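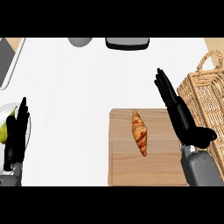
Skiline phrasebook app, two weeks in Peru

Downloaded this the night before flying to Lima, so no, I did not study. Spanish from high school, mostly gone. Paid for the full version, 2,000 phrases with audio. Works offline once you download the pack, do that at home because the airport wifi was useless.

Good stuff first. Audio is clear, real speakers, and there's a slow button. The market section saved me more than once — prices, "smaller bills please," "is that per kilo." Bus station phrases also good. Got a seat to Arequipa with it and the guy at the counter even corrected my accent, nicely.

Bad stuff. Search is terrible. Type "bathroom" and you get 84 results, half of them about hotel rooms. Favorites list tops out at 75 and it doesnt warn you, just stops saving. Numbers over 200 are buried in a seperate menu, which is dumb when every taxi and hostel quote is a number. Food section is written for Spain. Asked for zumo, got a blank look. It's jugo. My guide Jhosep Taipe went thru the menu page with me and fixed maybe a dozen words.

Battery drain not bad. Dark mode ok. Crashed twice, both times on the map tab, never used that again.

Wunis is cheaper and has better search but no slow audio. Would buy Skiline again for the sound, 3.5 out of 5. Update the food pages please.

31 January 2022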